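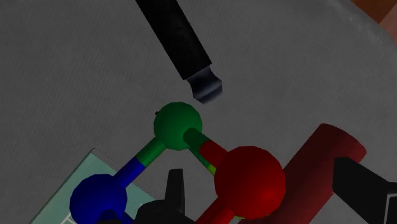

Sim view, hooked fingertip just over the green ball

Posted in: Home Builds > Grippers & End Effectors

skutivby_shed
Been at the sim since May and I'm torn. The hooked tip comes in over the green joint fine -- but would you go bigger on the finger? Run 19 is next.

Gunawardena
Bigger, no. Slow the approach first.

vostov12
Disagree, speed's a red herring. I'd ditch the hook and try a flat pad.

skutivby_shed
Flat pads were my first 12 runs, mate!

Toshio Yoshida
Keep the hook. Check your friction setting -- mine was set to 2 for weeks.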